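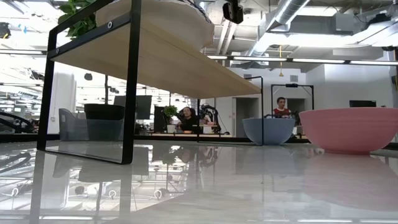
Student Manipulation Project – Progress Report to the Isetti Fund
Reporting date: 07/10/2024
Site: Hundulholm teaching lab

1. Work since the March report

The shelf task is now set up on the main bench. Bowls of different sizes and colours are used on the tabletop and on the shelf board, with the translucent bin kept beside the near legs. The large pink bowl remains the hardest item for the class. Its flared rim is wider than the gripper can span, so students have to plan a grasp on the edge.

The class has 18 students working in pairs. They have logged 190 trials, of which 33 were discarded for wrong labels or missing joint data. Labelling is now done at the end of each session – this has cut the errors but takes time away from the bench.

2. Close-range grasping

The wrist view is used for the final approach. At short range a round container fills much of the view and goes out of focus, and white fabric behind it gives the edge detector little besides folds and shadow. Students on the Javier code branch are testing a fixed stop distance, with both fingers open, before the last move.
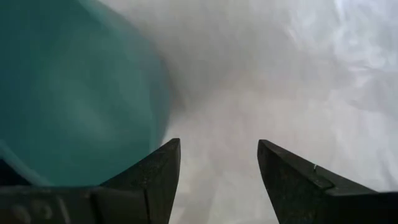

3. Issues

Finger alignment drifts between sessions and must be checked by hand. The Vorkport controller dropped its connection on 2 occasions. A firmware update has been applied and the fault is still being watched.

4. Next period

Repeat the shelf trials with the stop distance in place. Order spare fingertips from the existing parts budget. No change to funding is requested.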